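# Grullora: building a small browser strategy game

Project report by Lihua Long, Ona Siliņa and Tekle Kumsa
August 7, 2023

Grullora is a turn-based strategy game that runs in a browser tab. Two to four players each run a river town, trade with their neighbors and try to hold the most docks when the last winter ends. We started in January with a paper version and finished with something you can play with strangers! 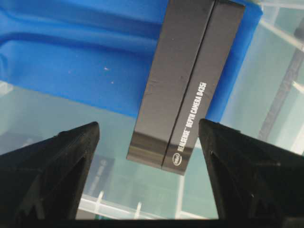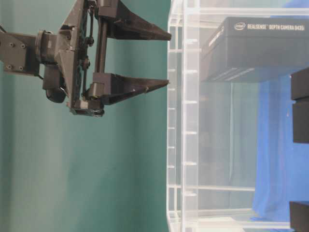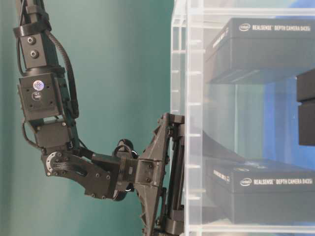
The first thing we had to settle was how long a match should last. Our paper version took a whole evening, and we loved it, but no one plays a browser game that way on a lunch break. Tekle wanted a hard limit on turns, Ona wanted a clock, and Lihua wanted the map itself to shrink. What got us unstuck was thinking about reach. A gripper with its two fingers open in front of something can only get at what the arm lets it get to, and we decided a town should work the same way: it has one crane, the crane has a fixed reach, and anything outside that reach has to be traded for. With that rule in place players ran into each other much sooner and the matches got shorter on their own.

## How a match works

Every player begins with a town, a crane and 4 boats. A turn has three parts: move boats, use the crane, make one offer. Offers are public, so everybody sees what you are short of (this is the mean part, and our favorite). Seasons change every few turns. In winter the upper river freezes and any boat caught there stays put until spring.

The river map is called Skinham, after the village on our very first paper sketch. We drew a second map, Bokalmont, with steep banks and only one crossing. It looks great, but the player nearest the crossing won far too often, so Bokalmont is in the menu with a "lopsided" tag next to it. Some testers picked it every single time anyway.

## What we built it with

The game server is a small Python program that keeps every match in memory and writes it to a database after each turn. The page is plain JavaScript drawing on a canvas. We looked at two game engines and dropped both, mostly because the download was bigger than the rest of our game put together.

All the rules live on the server. The browser sends "I would like to do this" and the server says yes or no. We did it the other way around at first, and Anqi Yan, who was testing for us, gave herself 500 boats from the browser console in her first match. She sank the whole frame rate too. We rewrote that part the same week.

## Computer players

We wanted a match to be able to start without waiting for a full lobby, so we wrote a computer player and named it Nomura. It lists every legal move, scores each one and picks from the best few at random. The scoring looks at docks held, goods in store and boats at risk of freezing.

Nomura was terrible at trading for a long time. It would offer timber for grain, then grain for the same timber, over and over, and was perfectly happy about it. Giving it a memory of its last 3 offers fixed the loop. It still undervalues salt, and good players notice that quickly.

## Testing

We logged 271 finished matches during the project. Most were played by classmates, and the rest were Nomura against itself overnight. The logs gave us three changes:

- The second player gets one extra grain, which evened out the opening.
- Winter is one turn shorter than in the paper rules.
- A dock can't be taken in the turn right after it was built.

The last one came from Lihua Zeng, who wrote us a long and very funny complaint after losing the same dock again and again. She was right. People build more now and sit on their goods less.

We also watched people play with no help from us. Almost everyone missed the offer button, which sat in a corner in gray. It is now yellow and beside the crane, and new players make their first offer much earlier.

## What still doesn't work

Reconnecting is shaky. If you close the tab during another player's turn you can get back in, but during your own turn the timer keeps running and sometimes the match skips you. On phones the map can be dragged but small docks are hard to tap. There is no sound at all – Ona recorded some river noises on her balcony and they are sitting in a folder, waiting.

## Who did what

Lihua Long wrote the server and the match logging. Ona drew the maps and did the page. Tekle wrote Nomura and ran the test sessions. The rules were argued over by all of us, usually with the paper version spread out on the table, and we still play that one when the server is down.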